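Search this site: type and press enter

Filed under: Builds > Robot Arms > Bench Setup

Setting up a two-arm bench for hanging shirts

Sunday, January 27, 2019

This page covers the bench layout for the Farow project, which is two small arms working over one table with a short garment rack. It assumes the arms are already built, have IDs set on every motor, and move from the keyboard. If you haven't got that far, do the assembly page first. Printing the parts and wiring the motors are not repeated here.

Parts for the bench

- One flat white tabletop, screwed down to the stand
- Aluminum extrusion for the front rail, plus profile for the corners
- 2 mounting plates with T-nuts
- Slotted cable duct, the length of the rail
- A small freestanding garment rack
- Wire and plastic hangers in mixed colors
- A plastic basket with a low rim
- Velcro or zip ties for the cables

Step 1. Front rail and plates

Bolt the extrusion along the front edge before anything goes on top. Slide both T-nuts for each plate into the groove first. I forgot this and had to take one end off again. Leave the plate bolts finger tight until the arms are on, then set the spacing and tighten.

The spacing took me three tries. The two grippers need to meet over the middle of the table, and each one also needs to reach its own side without the elbow locked straight. Move each arm by hand with the power off and check both positions. When they are right, mark the rail with a pencil so you can put the plates back after a repair.

Step 2. Cables

Fix the duct under the rail and put the controller boards near the ends, one per arm. Run the camera cable along the outside of the forearm and tie it at each link. Leave enough slack at the wrist for a full turn in both directions. The first time I ran a full wrist turn with a tight cable it pulled the connector out of the camera, and the log filled up with error 2362 until I plugged it back in. Put the extra length in a loop down by the board.

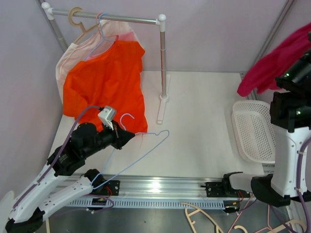 Rack position has more effect on the results than any setting in the software. Put it at the back left and turn it so the feet run toward you, then check that the left arm can reach the rail. Start with a couple of shirts already up and one empty hanger to work with. The left gripper should take the empty hanger near the neck, as it does with the light-blue one, so the hook stays open above the fingers and can go over the rail later. Gripping it by the long bottom bar does not work on my bench because the hanger swings. Some tilt is fine. Keep the basket on the right, under the arm that handles the clothes.

Step 3. Home positions

Save a home pose for each arm with the gripper well above the basket rim. Name them hoani_left and hoani_right if you are using my config files, which look for those names. Run each arm home and back 20 times at low speed with no clothes on the bench. Stop and retighten the plate bolts if the gripper drifts off its mark.

Step 4. First runs

Use plain T-shirts in solid colors. Keep spare hangers outside the reach of both arms. I do 6 runs, stop, let the motors cool and check the wrist screws. On the Brandale motors the shoulder gets warm first.

Known problems

- Thin wire hangers slip in bare plastic fingers. I glued strips of bicycle inner tube inside mine.
- The rack walks backward when a hook is pushed onto the rail. Tape the feet down.
- Firmware 4 on the Grakow boards drops the right arm if both are started together. Start the left one, wait for the prompt, then start the right.

The page on recording and replaying moves should be up in February.

This website uses cookies to remember your settings. Accept | Read more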